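Loose volume or pressed volume for a per-yard drop-off fee?

Posted by gridsquare in Household & Workshop

The transfer station in Farley charges for mixed workshop waste by the cubic yard, measured at the gate. I would like to work out my volume before driving over. My bin is a straight-sided tub with an inside volume of 2,346 cubic inches. Filled level and not pressed, the contents weigh 195 ounces (tub subtracted). When I put a board on top and stand on it, the same contents go down to 1,242 cubic inches and stay close to that once the board comes off.

1. Which of the two volumes should I use for the fee?
2. Is there a standard density for mixed waste that I can use so that I don't have to measure every tub?
3. The fee sheet has a minimum charge of one yard. How many tubs is that?

I have looked at the fee sheet and it does not define "cubic yard" any further than that.

tare_and_net
Accepted

Convert everything to cubic feet first. There are 1,728 cubic inches in a cubic foot and 27 cubic feet in a cubic yard.

Unpressed: 2,346 / 1,728 = 1.36 cubic feet
Pressed: 1,242 / 1,728 = 0.72 cubic feet
Weight: 195 / 16 = 12.2 pounds

Your bulk density is therefore 9.0 pounds per cubic foot unpressed and 17.0 pressed. One cubic yard is 19.9 tubs in the first case and 37.6 tubs in the second. The weight of one yard goes from 242 pounds to 458 pounds, so check the payload of whatever you are driving before you press anything.

On your first question, a gate measurement is made on the load as it arrives. The attendant puts a tape on the length, width and height of what is in the bed. If it arrives pressed and stays pressed, the pressed figure is the one you pay for. If it springs back on the road, you pay for the larger one. Bag it while it is under the board and tie the bag before you lift the board off.

Heaped loads are a separate matter. Some stations average the height and some take the highest point. Call and ask which.

mudflap77

just fill the truck and go. I go to Nutismont and they never measured mine, they look at it and say half or full. Rates might be different in Farley I don't know

slump_cone

The arithmetic above is correct. I would add something on the second question, which was skipped.

Published densities for "mixed waste" cover such a wide range that they are of little use for a single household. Your own measured value is better, provided the mix stays the same from month to month. Weigh 3 tubs filled on different days and take the mean. If the highest and lowest differ by more than a quarter of the mean, sort the waste into two streams and measure each.

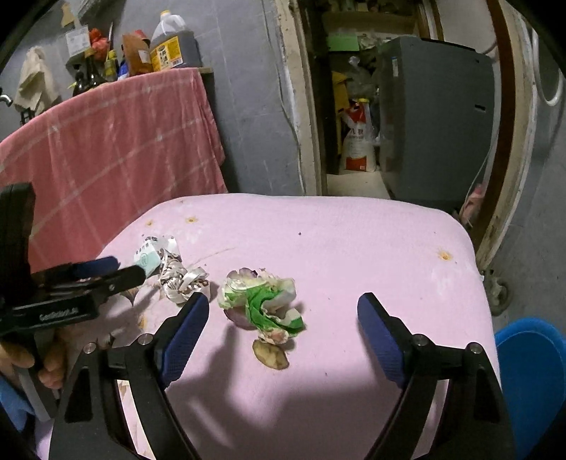 Bulk density depends on how the pieces pack as much as on what they are made of. Long and flat pieces bridge over each other and leave voids, and small pieces fill the voids only if they are mixed in during filling. With a pile of scraps like the one between the two black fingers in the photo, an outside measurement takes in the gaps along with the material. Put it into a straight-sided container before reading a volume. Drop the container an inch onto a hard floor ten times, level the top and top it up. Repeat until the level no longer falls. The settled value lands between your two figures and is the one I would plan a trip on, as it is close to what a truck bed will do to the load over a few miles.

Do not use the pressed figure if the load contains anything springy.

gridsquare

Thanks. I called, and Farley averages the height. Will redo the tubs with the drop method in October when the next load is ready.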